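The Spare Room, Before the Paint Goes On

Share 33 | 7 comments

Posted May 20, 2024

We've been in the Folstead apartment long enough that the back bedroom has stopped being a bedroom and turned into the place where everything lands. So this month I'm clearing it, painting it and getting it ready for my sister.
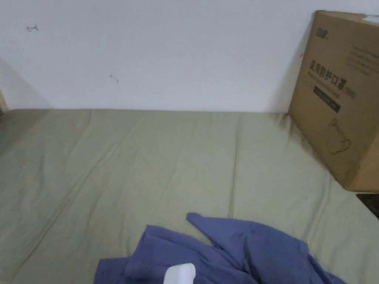
Doaa Ramadan told me to use the bed as the sorting table and keep the floor completely clear, because once the boxes are on the floor you stop seeing them and just walk around them for another year. I have followed this advice to the letter (well, nearly) and I have to say my back is thanking her.

The bed wall, sage sheet on, mask box standing up against it. I love this green so much! It's a dusty, khaki sort of green, and it wrinkles if you so much as look at it, but against a plain white wall it makes me want to paint the whole room to match. There's a little red squiggle on the wall up to the left and a gray scuff lower down, and both of those are on my list for the filler and the paint.

Notes from the rest of the room so far:

The closet. Eleven years of winter coats between two people, and I'm keeping four. The rest went into bags by the front door, where I promptly fished one back out. It has a good hood! I stand by it.

The paper pile. Manuals for appliances we don't own anymore, a road atlas, the warranty for a toaster. I gave myself one evening and one cup of tea for the whole thing and it took two evenings and I lost track of the tea. Anything with an account number went through the shredder and everything else went out with the recycling.

Boxes. My rule is that every box gets opened, even the ones with print on the front that tells you what's inside. Ours have all been used and reused over the years, so the printing and the contents parted company long ago in most cases. I found Christmas lights in a box that once held a kettle. I write what's really in there on the top flap with a fat marker, plus the month, so this lot all says May. If a box hasn't been opened by next May it goes.

Masks, bandages, thermometer, all the sickroom stuff: that's going on the high shelf in the hall closet together, in one spot, so that whoever has the cold can find it without waking up whoever doesn't.

Paint. I got three sample pots from Drastex and put patches on the back of the door, where I can live with them for a week. The one I like best in the morning is the one I like least at night (of course it is). I'm leaning toward a soft white again for the bed wall and something warmer on the other three, and then the bedding can do the work. My budget for the room was 670 dollars and most of that is supposed to go on a decent lamp and blinds that close all the way.

The bed stays where it is. I tried it under the window for one night and there's a draft there that would freeze a polar bear. Sheet tucked in along the wall side, which is a pain every single time, knees on the mattress and arm down the gap, but it stays put once it's in.

Next batch will be the filler and sanding, so expect a lot of dust and not much glamour. After that, color!

Comments

Isabelle Gagnon
What's the sheet? I have been hunting for a green like that forever and everything I order shows up mint.

reply from author
It's an old one and the tag washed blank ages ago, sorry! I'd look for "sage" or "olive" and ask for a swatch if they'll send one. Mint is the enemy.

grelo_mom
Put the filler on a bit proud and sand it back the next day. I got impatient in my daughter's room and now there's a dimple I see every time I say goodnight.

Kurup
Fat marker on the flap, yes, but do the side as well. Once they're stacked you can't read the tops. Ask me how long I spent looking for the fan last summer.

reply from author
Oh no, you're right. Going back in with the marker.

Isabelle Gagnon
Also team soft white. Warm on the other three sounds lovely, please post the door patches!

paintedlady
Which four coats?

reply from author
Five, now.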